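Ticket 2367: Skoltier thermostat drops off the Wi-Fi every night
Product: Skoltier wall thermostat, Rivo app
Status: Solved
Opened July 9, 2021

Hi all! Long-time lurker, first-time ticket opener, so please be gentle. I've got the Skoltier thermostat on the hallway wall (the white one with the dial, not the touch one) and the Rivo app on my phone, and for the last couple of weeks the two of them have stopped talking to each other overnight. I go to bed, everything's fine, the app shows the right temperature. I get up and it says "Device unreachable, code 59" and the upstairs is like a bakery.

The thermostat itself still works if I walk over and turn the dial. It keeps cooling to whatever the last setting was, it just won't take the night schedule, and then it won't take the morning one either. If I pull it off the wall plate, wait a bit and snap it back on, it's happy again until the next night.

What I've tried so far, in no particular order:

Restarted the router. Twice, then a third time out of spite.
Deleted the app and put it back. This lost my schedules, thanks for that, I typed them all in again.
Forgot the network on the thermostat and joined it again. Took forever with the dial because my password has a lot of capital letters in it.
Turned off the "eco connect" thing in settings. No difference.
Checked the firmware. It says 3404 and "up to date."

The router is a Derese, the tall one my internet company sent out. It lives downstairs behind the TV and the thermostat is pretty much straight above it, so I don't think it's distance. My laptop in the same hallway gets full bars all night (I know because I was up with it, looking at this forum). 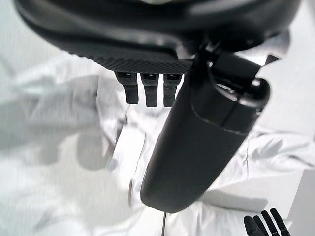
Gadisa Sisay replied: Code 59 on the dial model nearly always means it lost its address and couldn't get a new one. It's not the signal. Can you look in the Derese admin page under Local Network and tell me what the lease time is set to? Also check whether "band steering" is on. Please don't reset the thermostat again before you look, or we lose the log.

OK, back again! It took me a while to find the admin page because the sticker with the password had half rubbed off. Lease time is 6 hours. Band steering is on, and I'm sure I never touched it, so it must have come that way.

And now that you say six hours, the timing makes sense. I usually fiddle with the dial right before bed, and it's always dead by the time I get up. I went back through the app history and the last check-in was in the small hours every single time. I feel a little silly for not spotting that, but I was blaming the bedtime schedule the whole time and even moved it by half an hour to see if it helped (it did not).

So last night I did the following:

Turned band steering off, so now I have two network names, one for each band.
Put the thermostat on the slower one. More dial typing, hooray.
Gave it a reserved address in the router, down at the bottom of the Local Network page. You need the long number from the back of the thermostat, and mine has a B that looks exactly like an 8, so if it won't save, try the other one.
Left the lease time alone, I wanted to change as little as possible.

Slept great, woke up cold. Never been so pleased to need a sweatshirt in summer! The app showed the night schedule had kicked in and the morning one too, and no code 59 anywhere.

Update after a week: still connected. There was one blip when the power went out on our street, but it came back by itself once the router was up, and it never used to do that.

One leftover question, if anyone's still reading. My sister-in-law has the same thermostat in her place with a Lestedach router, and hers has no reserved address option that I can find, only something called "sticky clients." Is that the same idea? She isn't having trouble yet but she's the nervous type and I said I'd ask.

Gadisa Sisay replied: Yes, close enough. Sticky clients holds the same address for a device as long as it checks in now and then. Tell her to tick it and leave everything else alone. For yours, we have a firmware fix planned for September that renews the address properly. You can keep the reservation after that, it won't hurt anything.

Perfect, I'll pass it on. Marking this one solved, and thank you so much for the quick answers!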